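About Lonirgate School

Lonirgate School is an independent day school for children from kindergarten through eighth grade. It opened with 26 students in a rented hall on Gounder Street and now enrolls over 200. Families come from the town and from the farms along the Cerkeck River.

Instruction is given in small classes, and each student is assigned an adviser who remains with the family until graduation. Reading, writing and mathematics are taught every morning. Afternoons are given to science, music, art and physical education.

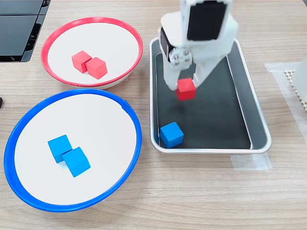
Admissions and Tuition

Applications for the next school year are accepted through the end of March. Tuition assistance is available to families who qualify, and requests are kept confidential. Prospective families are invited to visit on any school day by appointment.

The Head of School, Shiela Castillo, may be reached through the main office in Grivitz Hall, Room 153.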